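4. Experimental Setup

4.1 Workcell and task

All experiments use one small servo-driven arm with a two-fingered gripper, fixed to the work surface in front of a light green board. Each trial asks the controller to pick up a red block and place it in a slot in the board. The software stack, which we call Plustell, runs perception, planning and joint control as separate processes that share a single clock.

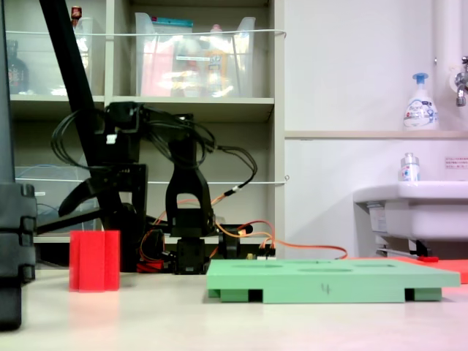
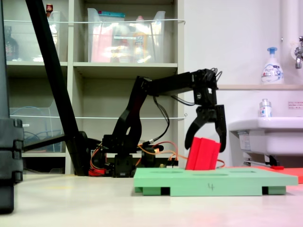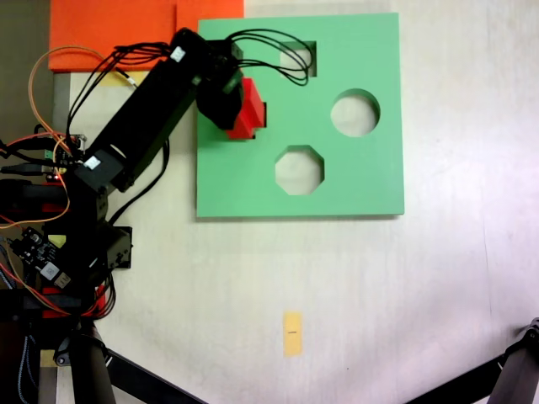
Figure 3. Work with the red block and the green board, from three viewpoints.

The insertion controller in Plustell is organized as a short sequence of modes: approach, align, contact, and release. Switching between approach and align depends only on the estimated pose of the block relative to the target slot. Switching into contact depends on the servo current, which we read at every control step and filter with a moving window of 17 samples. An earlier version used the pose estimate for both switches and often entered contact too soon when the block was not upright in the gripper. The block in the second panel of Figure 3, for example, is tilted slightly between the fingers, and a controller that assumes a vertical block will place the lower edge in the wrong position even when the wrist pose is correct. We therefore keep the tilt as a separate state variable and correct for it in the align mode, before any downward motion is commanded. The correction is limited to 5 degrees per planning cycle. Larger steps made the wrist overshoot and left the arm oscillating when the next mode began.

4.2 Perception

Block pose is estimated by Zitholm, a segmentation and fitting module written for this work. It finds the block by color, fits a coarse outline, and then refines the fit against a stored model. Color alone is a weak cue near the orange sheet next to the board, so candidate regions are also checked for size and for distance from the last known gripper position. Regions that fail either check are dropped without being passed to the planner.

The board pose is estimated once at the start of a trial and held fixed. Loops of cable at the wrist can hide part of the board from an overhead view. In the third panel of Figure 3 they arch over the square hole, and an estimate that relied on that hole alone would be lost at such a moment. Zitholm fits the outer edges of the board together with every hole it can find, and reports a confidence value for each. If the combined value is below threshold, the arm returns to its rest pose and the estimate is repeated.

4.3 Trials

We ran 126 trials in January, 70 with the full controller and the rest with the tilt correction turned off. The start position of the block was drawn from a fixed list prepared before the first trial. Gains, thresholds and joint speed limits were the same in both conditions. A trial ended when the block was released or when the planner reported a fault. Trials that ended in a fault were kept in the analysis and scored as failures.

All joint commands, servo currents and pose estimates were logged by Swai, our recording tool, and replayed offline to check the mode switches. Rosaire Carrier labeled the outcomes from the recorded video without access to the condition labels. Where the video did not show clearly whether the block was seated, the trial was marked as uncertain and reported separately in Section 5.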